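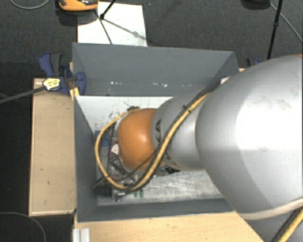 From: Tegwen Llewellyn
To: stores list
Subject: Re: grey bins, keep or replace?

Wissam Dabbas wrote:
> We have 56 of the deep grey bins in stores and Talico have quoted
> 675 for a new set in the same size. Some of ours are looking tired.
> Do we replace the lot, or sort through them first? I need an answer
> before the January order goes in.

I'd sort through them first. Scuffs on the walls don't matter to anyone, and a floor that has worn pale is fine as long as it is still flat. What does matter is the corners. Run a thumb down each seam, inside and out, and if you feel a split put the bin to one side.

Check the rims as well. Two that I used last month had rough edges and caught on the packing bags – I've marked those with tape and left them by the door.

Please wash them with warm water and a soft brush only. The scouring pads we had before left marks that hold the dust, and small parts come out dirty.

If more than a dozen fail I'd say order the new set. If it is fewer, Dalal thinks Talico will sell singles, but she hasn't had a price from them yet. Whichever way it goes, can we keep the same depth? The shallow ones don't stack with these and the shelf labels would all need doing again.

I can help with the checking any morning before ten.

Tegwen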